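The green mug

Souad Hamdy had until 6 to be out of the flat on Endside and it was gone two already. The kettle was packed. The tea was packed. She had one mug left, steel inside, green outside, and nothing to put in it but tap water.

She drank the water. Put the mug down on the black table. Picked up the tape, lost the end of the tape, picked at it with a thumbnail.

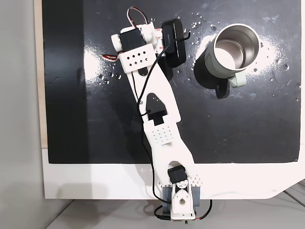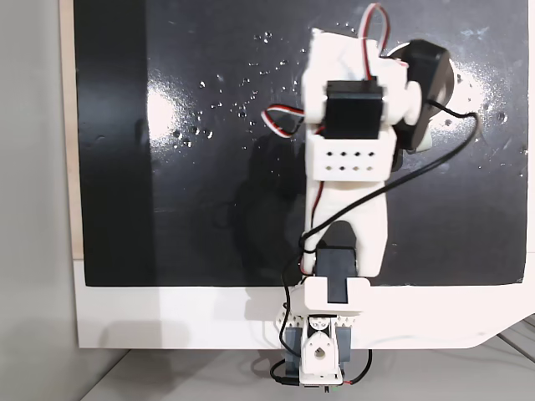
Her phone went. Her brother, from the van.

"Where are you?"

"Willeck."

"Still?"

"There's a tractor. I'm behind a tractor, Souad."

"You said two."

"I said after two."

He had said two. She let it go, she had no time for it. Books in the small boxes, she'd got that right at least, and then ran out of small boxes and put the rest in a big one and now it wouldn't lift. She shoved it down the hall with her foot. It left a line on the floor. She rubbed at the line with her sock. Still a line.

Kitchen drawer. Why did she own so many corkscrews. She didn't even — fine, all of them, in the bag. Candle stubs. A key to something. The takeout menu from Carbone, soft as cloth, with her mother's handwriting up the side, no onions for S. Her mother had come for a week that first March and stayed for 2 months and ordered from Carbone whenever Souad was late home, which was always. She'd call down the stairs in her slippers to let the boy in. She tipped him too much. She asked about his exams.

Souad stood there with the menu.

Phone again.

"I'm past the tractor."

"Good."

"Do you want the mattress or is the mattress staying?"

"It's coming. I told you it's coming."

"I only brought 20 feet of rope."

"How much rope does a mattress need?"

"I don't know. I don't move mattresses."

She put the menu in her coat pocket, then thought of the coat going in the van under everything, and took it out again and put it in her bag, in the zip part. Then the bathroom. Shampoo, wrap the shampoo, no wrap left, towel then. The mirror cabinet had someone else's razor in it, from before her, six years she'd been opening that door and never thrown it out. She threw it out now. It felt rude.

The landlord's man came up at four to look at the meter. Big coat, pencil behind his ear. He wrote something down and looked at the line in the hall.

"That was there," said Souad.

He looked at her sock, which was black from rubbing at it.

"Where you off to, then?"

"Urnberg."

"Cold, Urnberg."

"So they say."

"My sister lasted a winter." He wrote something else. Then he went back down, slow, one hand on teh rail, and she heard him stop on the landing and cough.

Bedroom. Sheets off. Curtains — were the curtains hers? She'd bought them. She'd hated them when she bought them. She stood on the radiator to get at the hooks and from up there you could see the whole street right down to the bus stop, and there was the van, coming the wrong way, missing the turn, going past.

"You've gone past," she said into the phone.

"I know I've gone past."

"Turn at the bakery."

"There's no bakery."

"It's shut. Turn where it was."

She climbed down with her arms full of curtain. Keys, charger, bag, the plant, the plant had nowhere to go, the plant could ride on her lap. Boxes by the door, eight of them and the heavy one. Did she have everything? She went round once more, fast, switching off lights that were off already.

Outside, the horn. Twice, then once long.

Then she rememberd the mug. She ran back for it, rinsed it, had nothing to dry it on and shook it over the sink. It wouldn't fit in the bag with the zip shut. She hooked the handle over her finger, picked up the plant with the other arm and pushed the door open with her hip.

"Is that all of it?" he shouted up the stairs.

"No," she shouted. "Come up."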